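Chapter 2
Bins, Tubs and Open Boxes

Before you start: find one container at home that you never see the bottom of. Tip it out. Keep the pile next to you while you read.

Most storage books begin with shelves. We start lower – with the open bin. No lid, no dividers, things go in from the top. Fast to fill. Slow to search, once it gets deep.

Three questions run through this chapter. What goes in? How deep does it sit? Can a hand get to it without moving everthing else? At the Jillutdale toy library, Juwita Nair asked them of 18 bins in one morning and emptied most of them before lunch. Small stuff at the bottom, as usual. Play food, balls, odd brushes.

Key words: open bin, fill line, mixed load, reach.

Material matters too. Metal wipes clean and keeps its shape, but it's noisy and heavy to lift when full. Fabric sags. Cardboard is fine untill it gets damp.
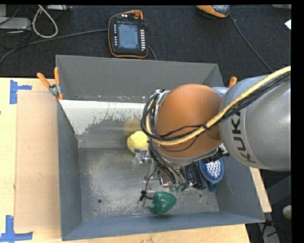 Text: Natalina Russo and Arturo Messina

A mixed load, few things in it. Pale yellow ball toward the back, glossy green piece near the front, gray metal sides all round. With a load this small the floor of the bin still does some work – each item has its own spot. Add 30 more and it's a heap. Section 2.1 looks at where that change happens, and how to mark a fill line before it does.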